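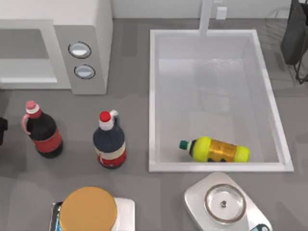
How often does the simulated kitchen cell need its cameras and grippers checked against the real one?

After every change to the real cell, and otherwise once every 63 working hours of the arms. The count is kept in the cell log and resets when the check is signed off.

The Harno cell is the two-armed kitchen bench on the ground floor at Plalstead. Its simulated counterpart is maintained by Lino Gentile and Aisling Ní Chonaill, and both follow the same maintenance sheet. The sheet was revised on 5 February 2026. The main points of the revision are set out below for anyone who books time on either.

Scene files. The counter, sink and microwave are fixed bodies and are not to be moved by users. Bottles are free bodies. Their start positions are drawn afresh at each reset, and a bottle may start upright on the counter or lying in the sink. A bottle that comes to rest intersecting the sink rim is a fault. Note the reset number and send it to Lino. Do not nudge the bottle by hand and carry on, as the log will then disagree with the replay.

Contact settings. The friction value for bottle bodies has been raised after slip tests by Esperanza Cabello on the real bench. Handles keep the old value for now. Runs recorded before the change should not be mixed with later ones. The 174 runs affected have been moved to a separate folder and remain readable.

Camera pose. The overhead view had drifted from the real mounting by 2 mm along the back wall. The error came from a bracket that was refitted in July and never measured again. The pose has been corrected in the scene file and the bracket now has a witness mark in paint. If the paint line is broken, stop and re-measure before recording.

Grippers. Finger pads on the real arms are replaced as a pair. The Lorente pads are 147 mm long overall and the model must carry the same figure. Pads from the Celik batch are shorter, and the model has no entry for them, so they are not to be fitted until Aisling has added one. After fitting, home both arms, close the fingers fully, and zero the opening in software.

Shadows. Lighting in the simulated cell is left as it is. Several users have asked for softer shadows over the counter. Severino Sarmiento will look at this once the contact work is finished.

Faults and booking requests go to Olga Cordero. Please quote the reset number or the log line.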